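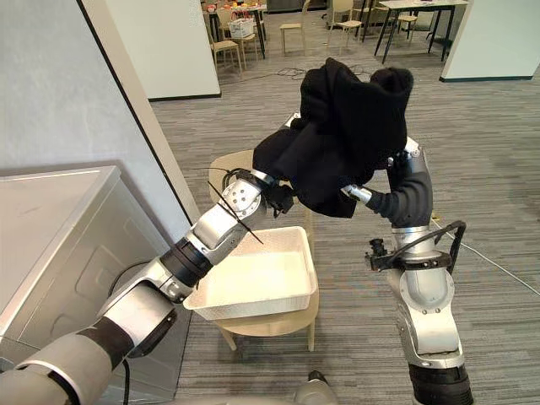 Check the finger pads before you blame the calibration, Aníbal Henao told our group more than once, and most of the visit to the Varndale laundry cell came back to that point.

The cell has two arms working over a shallow plastic tray, with a front-loading washing machine alongside. The tray sits on an ordinary wooden chair. I asked whether a fixed stand was planned. Henao said one had been drawn up in January, but for now the chair stays on the carpet and its position is checked at the start of each shift.

Dark knitwear is the hardest load. Folds in black fabric give the depth sensor little to work with, so both grippers take hold and the garment is lifted clear of the tray before any decision is made about where to let go. Exposure is set separately for dark items — the values are kept on a card by the controller.

Maintenance follows a short schedule. Finger pads are wiped every 400 cycles and lint is brushed out of the wrist units at the same time. The log stood at 246 cycles since the last clean. Cable slack is checked by hand with each arm at full reach, as a loop that hangs too low can catch on the tray rim. The sleeve over the forearm is taken off and washed when it starts to pick up fibres.

Two faults had been recorded since the cell was set up. One was a loose sensor bracket, which shifted the grasp point by 11 mm and took an afternoon to find. The other was a worn pad on the left gripper, replaced with a softer grade from Lozano. The old pad was passed round and was visibly polished along one edge.

Visits are booked through the Clullby office. Allow an hour, and wear flat shoes — there are cables on the floor.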